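Importing a used wagon myself or going through a dealer - what does the landed price include?

Posted by Tegwen Wynne
14 comments

I have been looking for a used diesel wagon for most of the year and there is very little near me in Hornthorpe that isn't worn out or overpriced. A cousin suggested I look at imports. I found an exporter in Nelosberg with a decent list of cars, and one of them is exactly the model I want, one owner, 3,035 dollars before shipping. A local dealer called Rees says they can bring in the same type of car for me, but their price is a lot higher and they want a deposit before they will even start looking.

What I can't work out is what the exporter's price covers. The quote has one line for the car, one line that says "freight to Rondby" for 494, and one line that says "handling" for 425. There is nothing about tax, duty, or inspection. When I asked, they said those are "buyer's side" and left it at that.

So my questions are these. Is the handling charge for their end or for the port at my end? Who do I pay the duty to, and when? Can I drive the car home from the port or does it have to go on a truck? And is the condition sheet worth anything? It says grade B with "small marks, rear left" and there are only six photos, none of them of the underside.

I'm not in a rush. I can wait until July if that makes shipping cheaper. I have printed out the quote and gone over it at the kitchen table more times than I'd like, and I still can't tell whether I would be saving money or just moving the cost to a different month.

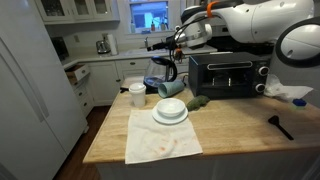 Rhun Voyle
31 found this useful

Handling on an exporter's quote is nearly always their end. It pays for getting the car from the yard to the ship, the export paperwork and the cancelled registration. Your port will have its own charges, and they are billed by the shipping agent when the car lands. Ask the exporter for the name of the agent at Rondby, then call the agent and ask for a list of their fees in writing. They get asked this all the time and will usually email it the same day.

Duty and tax are paid before the car is released. You can do the entry yourself or pay a customs broker. I did my first one myself and spent two days on forms, and then they sent it back over a missing engine number. I've used a broker ever since. The thing to know is that the tax is normally worked out on the price of the car plus the freight, and sometimes the insurance too, so don't do your sums on the car alone. Check the rules for where you live, as they do change.

On driving it home: you can't, unless you have some kind of temporary plate and insurance that covers the car by its chassis number. Some insurers will do this and some won't talk to you until it is registered. Get a price for a truck and put that in your budget. If you can get the plate sorted, treat it as a saving.

The condition sheet is the part I would push on. Grade B means whatever that exporter says it means. There isn't one standard. Ask for these before you send any money:

Photos of the sills, the rear arches and the underside
A photo of the odometer with the engine running
A short video of a cold start
A scan of the last two inspection reports
The chassis number, so you can run a history check

If they say the car is at another yard and they can't get photos, pick another car. A seller with the car on site can take those pictures in ten minutes.

Also ask about insurance during shipping. It is often left off the quote to keep the total down. Total loss only is the cheap kind and won't help you with a cracked windshield or a dent.

Gwion Gape
2 found this useful

just go with the dealer. my brother in law imported a van and it sat at the port for weeks and they charged him storage every day. not worth it imo

Beca Lloyd
19 found this useful

I've done it both ways, once through a dealer and once on my own, so I can give you a comparison. My own import was a small hatchback. The car was cheap, and everything that got added after the sale came to 2,676 dollars. That was freight, port fees, broker, duty and tax, a truck, a new rear fog light, headlights for the right side of the road, the inspection and the plates. I had budgeted for a bit more than half of that. The car itself was fine and I kept it for years.

The dealer one cost more, but it arrived registered with a short warranty, and when the heater blower gave up they fixed it. I didn't have to take any time off work either. With my own I was on the phone most mornings for a couple of weeks, usually at 7 a.m. to catch the office over there before they went to lunch.

What I would do in your place is write both options out on one sheet, with the same lines for each, and leave a blank where you don't have a number yet. Don't decide until the blanks are filled in. I did mine by hand over several evenings and kept finding lines I'd left off, such as the second key, which the exporter didn't have and which cost far more than I expected. 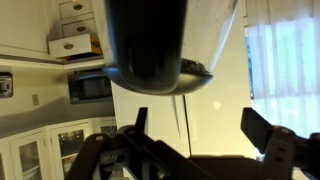
Put the registration lines at the bottom and get those numbers from your own licensing office, as the exporter won't know them. Ask whether your car needs a certificate from the manufacturer to prove its emissions level. For a diesel this matters a lot. If the certificate isn't available for that model year, you may end up paying for a test, and a few older diesels won't pass one at all. It's the first call I would make, before you talk to the exporter again.

About the deposit at Rees - I don't know them, but a deposit before searching is common with dealers who buy to order. What you want is a written agreement that says how long they have to find a car, what the highest price is, and that you get the money back if they don't find one or if you turn down the car for a fair reason. If they won't put a refund in writing, I would walk away. Mine was held against three cars, and I said no to the first two without any trouble.

Waiting until July probably won't change much. The freight price depends more on how full the ships are than on the month, and quotes are only good for so many days anyway. Ask the exporter how long theirs holds.

Tegwen Wynne
Reply to Beca Lloyd

Thank you both, this is a big help. I called the licensing office and the certificate is available for that year, but there is a fee and a wait for it. I've asked the exporter for the underside photos and the agent's name. Rees are sending me their agreement to read. If the photos don't come I'll go with the dealer, provided the refund part is in there.

Rhun Voyle
Reply to Tegwen Wynne

Good. When the photos come, look at where the rear springs sit. Fresh black paint there on an old wagon is worth asking about.

5 comments hidden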